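Home Essays Archive About Subscribe

2 min read

Dec 14, 2019, by the Mutiso desk

Every December a relative asks what the child wants, and every December I say blocks. The relative looks at me as if I'd said gravel. Then a box shows up with 277 parts, an app and a password.

A block asks very little. You lay it down, you lean another one against it, and you have a wall, or a bad letter of the alphabet. By February the app wants an update. The block is under the couch, in perfect health.

I'm told blocks are messy, and they are. They end up wherever the last idea ended.
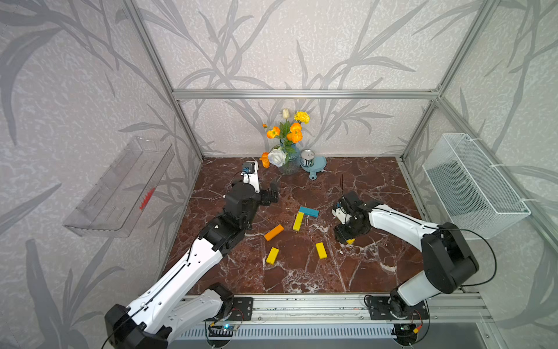 Light blue, yellow, orange: wooden blocks on a marble-patterned floor.

I would step on any of them before I'd reset that password again.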